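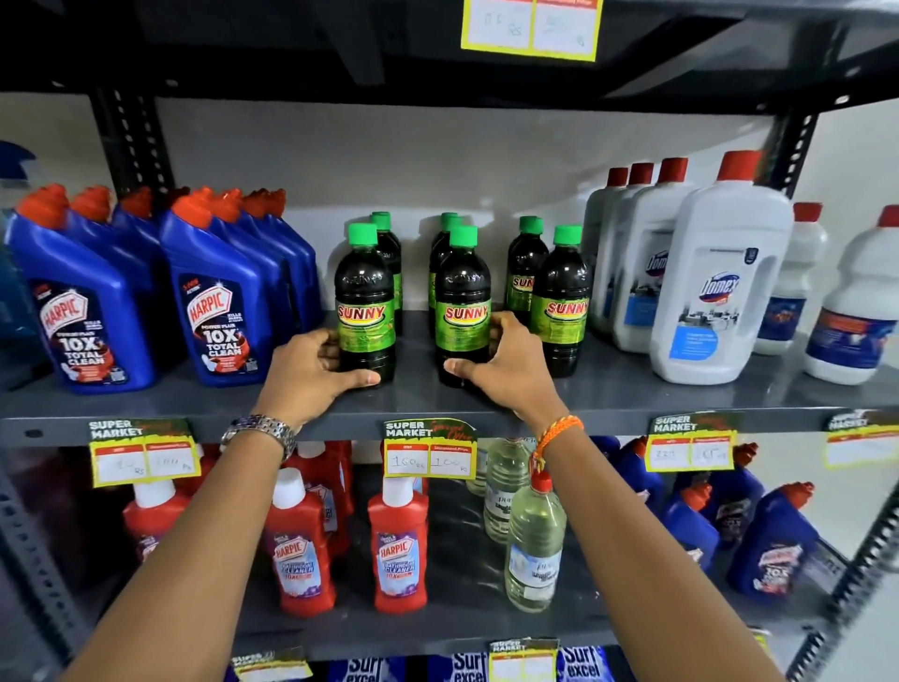 2018/09/07(金) 渇望日誌アプリ Edon 再集計 3回目

朝から昨日の続き。Grutanceから届いた書き出しファイルをもう一度頭から読み直した。先方の報告書では「Edonを8週間使った人は飲酒渇望が有意に下がった」となっている。グラフはたしかに右下がりできれいだ。きれいすぎるのが最初から気になっている。

手元のデータは登録71名。全員が断酒プログラムの通所者で、Lyons側とMaserness側の二か所から集めたもの。渇望は0から10のスライダーで、夜に通知が来て答える。ここまでは報告書と一致。

一致しなかったのは欠測の扱い。報告書には「欠測は適切に処理」としか書いていない。適切に、とは何か。ファイルを見るかぎり、無回答の日は直前の値がそのまま入っている。しかも補完された行に印がついていない。見分ける手がかりはタイムスタンプの秒がぴったり00になっていることだけで、これに気づくのに昨日の午後がまるごと消えた。印をつけてくれ、と6月の打ち合わせで頼んだはずなのだが、議事録を見直したら「検討」になっていた。

秒が00で、かつスライダー値が前日と完全一致の行を抜き出すと565行。偶然ちょうど00秒に答えた人も混じるだろうから全部が補完とは言い切れない。ただ、分布を見ると後半の週に固まっている。つまり後半の「下がった渇望」のかなりの部分は、誰も答えていない夜の数字ということになる。

試しにこの565行を落として引き直した。傾きは緩くなり、第5週あたりからほぼ水平。信頼区間も広がって、下がったとも下がらなかったとも言えない線になった。落としすぎの可能性はある。逆に、再飲酒した人ほど答えなくなるのだとすれば、残った行だけで引いた線もまだ甘い。どちら向きにずれているか、このデータだけでは決められないと思う。

謝礼の件も引っかかる。完走者に4,000円。完走の定義は「最終週に一度でも回答」。これだと途中の三週間を黙っていても最後の晩に一回スライダーを動かせば完走になる。実際、最終日の回答だけやけに多い。しかもその多くが0か1。渇望が消えたのか、さっさと終わらせたかったのか。自分なら後者を疑う。スライダーの初期位置が左端なのもよくない。触らずに「送信」を押すと0が入る。設計の段階で真ん中にするか、触るまで送信できないようにするかの話をしたのに、どちらも入っていなかった。 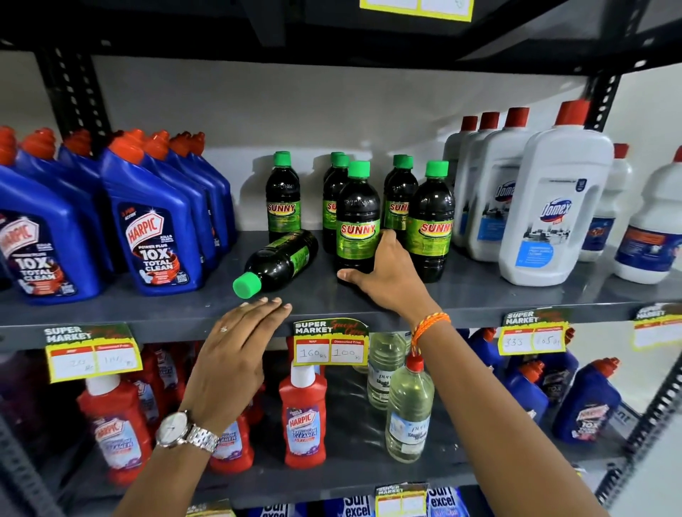
昼のあと、パンフレットの文言も確認。「4,000人の回復者が選んだ」とある。出どころを探したが、ダウンロード数らしい。ダウンロードした人が回復者かどうかは当然わからない。家族かもしれないし、入れて一度も開いていない人もいるだろう。うちの名前がこの文の隣に載るのは困る。

二つの拠点を混ぜて出しているのも問題あり。
Lyons:職員が面談のときに画面を一緒に見る。
Maserness:本人任せ。面談でアプリの話はしない。
これは別の介入だと思う。Lyonsのほうが回答率は高いが、職員に見られる前提の数字だから、低めに答える圧もかかる。「先週は9でした」と担当者の前で言うのがどれだけ難しいか、通所の場にいれば誰でも知っている。回答率が高いほど正確、という報告書の書き方には乗れない。

呼気検査との突き合わせはまだ。Lyonsは週一で呼気をとっているが、記録が紙で、読めない字が多い。Masernessはそもそもとっていない。自己申告の渇望と呼気の陽性は別物なので、合わなくても日誌が嘘とは言えない。そこは自分でも勇み足にならないように。強く飲みたくて飲まなかった夜は、渇望が高くて呼気は陰性になる。むしろそれが一番知りたい夜で、今の集計では「改善していない日」として潰れている。

ついでに自由記述欄も少し読んだ。入力は任意で、ほとんど空白。書いてある分は短い。「通知が来て思い出した」という趣旨のものが複数あって、手が止まった。飲むことを忘れていた晩に、飲みたいかと尋ねる通知が届く。これが悪い方向に働く人がいるのかどうか、文献をちゃんと当たったことがない。日誌をつけること自体に効果があるという話はよく引用されるが、逆の報告が載りにくいだけかもしれない。来週までに探す。

使えると思ったところも書いておく。曜日の偏りは補完行を落としても残った。週末に上がって週明けに下がる。これは二拠点とも同じ形で、本人たちの実感とも合う。面談の日をどこに置くかを考える材料にはなる。ただしこれを知るのに8週間のアプリが要るかと言われると、紙のカレンダーでも出た気がする。

Grutanceに送る質問(下書き)
・補完行のフラグをつけた版をもらえるか。補完前の生ログでもよい
・スライダー未操作で送信された回答を区別できるか
・通知を切っていた期間の記録は残っているか
・「有意に」の検定方法。個人内の繰り返しをどう扱ったか
・拠点別の図

最後のは前にも頼んで、サンプルが小さいので出していない、と返ってきた。小さいなら混ぜた図にも同じことを書くべき。

作業メモ。抽出に使ったスクリプトは共有フォルダのedon_recheckに置いた。条件を「00秒かつ前日一致」にしたものと「00秒のみ」の二本。後者はまだ回していない。元ファイルは上書きしないこと。前回それで一日戻った。

共同発表の抄録は、この状態では「渇望が低下した」と書けない。書くなら「回答が得られた日に限れば」を頭につけて、回答率の推移を同じ図に重ねる。先方は嫌がるだろうが、重ねた図がないなら名前は外してもらう。月曜にこの線で相談。

残り:Lyonsの呼気の紙、読める分だけ入力。第4週まで済み。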